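Workshop notes: acrylic covers and the pale bench

Cover fitting continues at Stidport. The clear acrylic sheet sits over the cream moulded housing, with an angled side panel below it. 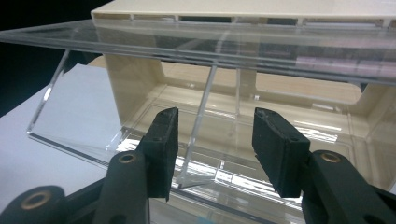
Photo: Pejman Jalali / Faketti

The slots along the housing top must stay unobstructed. Polish the sheet edges before fitting — scratches there show up badly under the bench lights. Batch 19 is due on October 23, 2024; parts go out under job number 324.

Bench tops are to be wiped down after each fitting. Grit marks acrylic quickly, so brush first, then use a damp cloth.

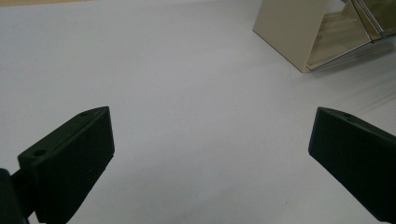
Mahrous adds that the cloths should be changed after 20 covers, and that the blue ones leave lint.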